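About Lirivgate

Hi, and thanks for stopping by. I started Lirivgate because I'd spent years reading robot demos written up like movie trailers, and I wanted to know the dull stuff. How many tries did that take? Who decided it counted? What happened to the other runs? So we're a small company that writes test rules for kitchen robots, runs those tests in simulation, and publishes what we get, including the runs that make everybody wince.

Most of our days are spent in a made-up kitchen. We have 86 layouts in the library at the moment, and each one gets filled with the kind of clutter you'd find on a real counter on a bad evening (pans, bottles, the odd vegetable). If a robot can only cope with one mug on a bare table, we'd like to know that before a customer does! 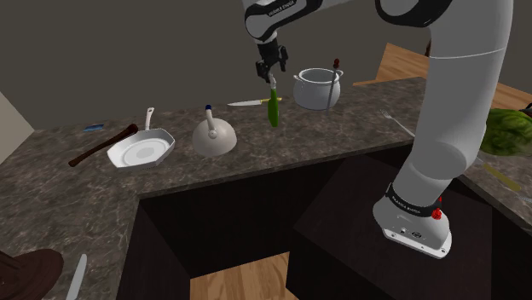 The arm over a green bottle, with the kettle, frying pan and pot sharing the counter.

Our rules live in a document we call the Plorkness Handbook. It began as a page of notes to myself and now has 18 rules in it. I won't drag you through the whole thing, but these are the ones people write to us about most:

Write the task down first. "Tidy up" is not a task. "Pick up the bottle, put it upright in the marked area, let go" is a task, and two people reading it will score it the same way.

Pick your stopping point before you start. Our standard batch is 1,000 runs. You don't get to quit at 600 because the numbers look lovely, and you don't get to keep going until they do.

Keep every run. Knocked-over things, wrong object, arm wandering off toward the wall, all of it gets saved with the seed and the settings so someone else can play it back.

Score the mess as well as the task. A robot that fetches the right thing and sends a pot flying has not had a good run in our book, and it gets its own column in the results. 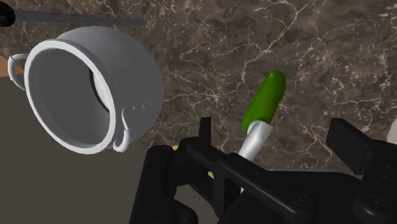 That last rule caused more arguments than all the others put together. For a long time we only marked pass or fail, and I was pretty stubborn about it, I'll admit. Then in May we went back through 4,000 saved runs and scored them again with a "disturbed objects" column, and the ranking of the controllers we were testing changed quite a bit. I was wrong, I said so in the change log, and the rule went in.

We're also strict about what a simulated result lets you say. It's a great way to find trouble early, and you can repeat the same setup as often as you want. It doesn't make a machine safe to stand next to. Our reports say "in simulation" on every page, and if you quote us we ask that you keep those two words in. For real hardware around real people, please go to the published safety standards and a qualified assessor. We're happy to work alongside them, but we don't hand out safety certificates and never have.

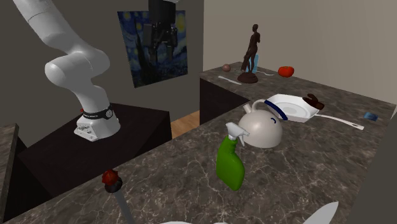
Page last changed: September 2025

Who uses all this? Mostly small robot teams who want an outside check before a launch, and a few college labs that would like their students to pick up decent habits early. Our longest-running project is Arkau, a shared set of household tasks that anyone can download and run at home (you'll want a decent graphics card). Jaiswal is the newer one. It's our scoring tool, and it reads your saved runs and flags anything missing from the log, like a blank seed or a task description someone edited halfway through. It's picky. Several users have told us it's too picky, and we're working on friendlier messages.

How we get paid: teams pay a flat fee per test batch, and the fee is the same whether the robot does well or terribly. We don't take shares in companies we test. The handbook is free to read and free to copy, and if you change it for your own lab, just give your version a different name so people don't mix them up.

If you spot a rule that doesn't make sense, or you've got a case it doesn't cover, send it in through the contact form. Tell us what the task was, what the robot did, and how you'd have scored it. I read those myself, usually with coffee, and the good ones end up in the next edition.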